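# Pretend Kitchen Materials and Put-Away Routines in the Preschool Room

## 3. Materials

The play kitchen at the Doltovero Early Learning Center was stocked from two sources. The larger part came from the center's existing supply. The remainder was bought with a department grant of $400, of which almost all was spent on dishware and storage bins. Items were grouped for the study as food, dishware, and appliances. Packaged goods such as bottles were counted as food.

All items were washed and inspected before use. Any piece with a cracked edge was withdrawn and recorded in Appendix B.

## 4. Procedure

Observations took place in November, during the morning free-play period. At the end of each period the children were asked to return every item to the bin bearing the matching picture label. Staff gave one verbal reminder and did not otherwise assist. A total of 27 put-away periods were recorded.

## 5. Results

Fruit was returned to the correct bin more reliably than any other material. Dishware gave mixed results: plates and mugs were placed correctly in most periods, while the colander was frequently left out or placed with the appliances. Ketchup was often put with the dishes, and the written labels may have been unclear on this point.

## 6. Recommendations

The center should adopt a separate bin for large dishware and should replace the food label with one that shows a bottle as well as fruit. The toaster oven should have a fixed place on the shelf.

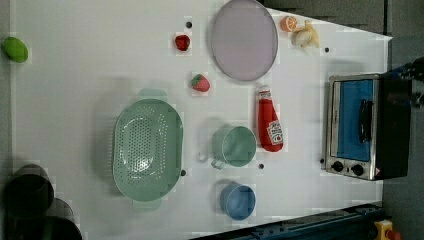
**Mac Carthaigh**

Play kitchen materials on the white table, including the mint-green colander and mug, the lavender-grey plate, toy fruit, the ketchup bottle, and the toaster oven. A full inventory is given in Appendix A.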